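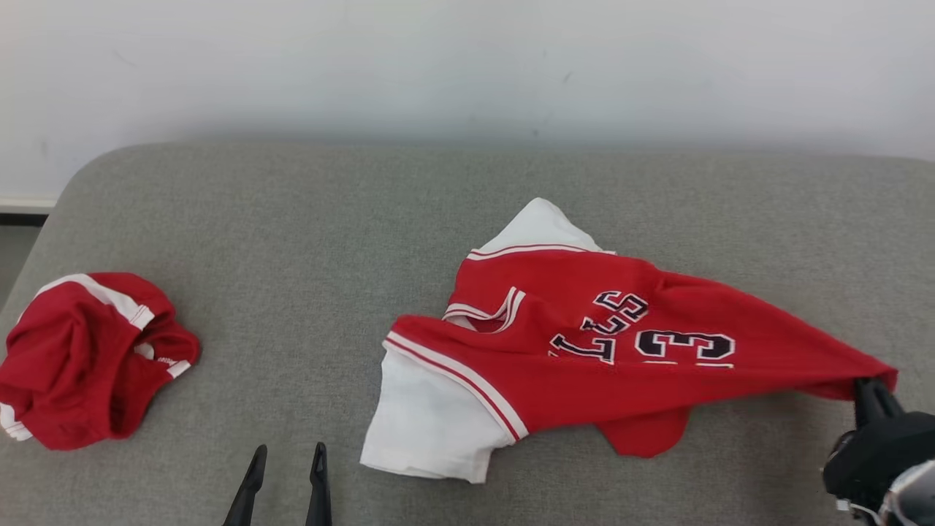
A red garment with white trim on a grey upholstered surface.

The Cost of the Replica Shirt

The supporters' council at Potness wrote to its members on 8th August to ask whether clubs should go on issuing a new strip every season. Of the 1026 replies received, most came from parents. Their answer deserves a wider hearing than it has been given.

A club shirt is bought out of loyalty, and loyalty is a poor guard against a bad bargain. The child who owns last year's colours is made to feel behind, although the badge has not changed and the cloth has years of wear left in it.
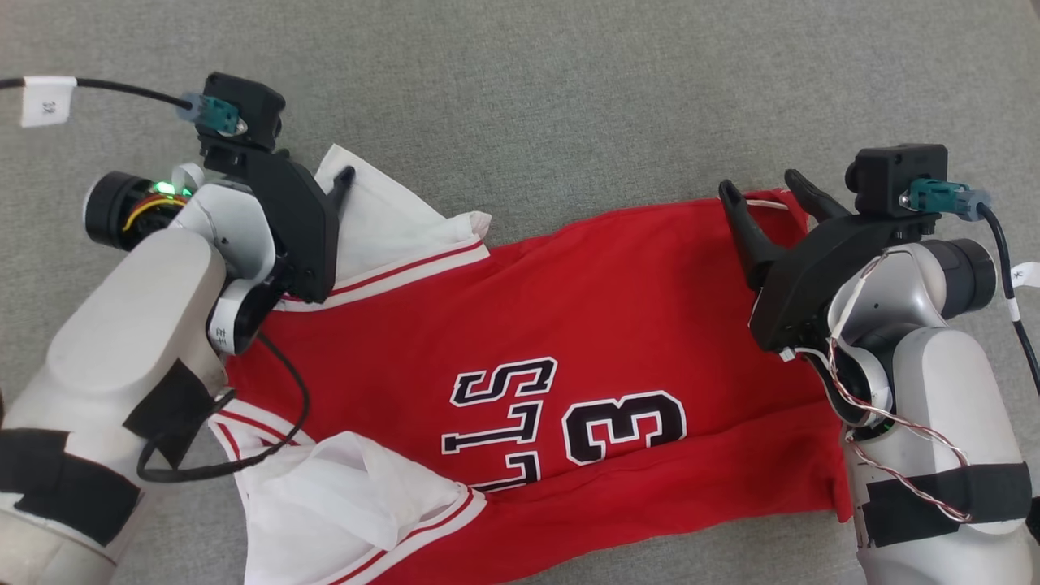
Clubs reply that they need the income, and smaller ones such as Odent plainly do. It is reasonable to ask, however, that a design should stand for 3 seasons, and that any change be announced by October of the year before. Rillen adopted such a rule and has kept it.

There remains the matter of old shirts. Schools and youth teams would gladly take them — many already do — and a club shop could set aside one rail for their resale. We urge the league to put both proposals to its members at the next general meeting.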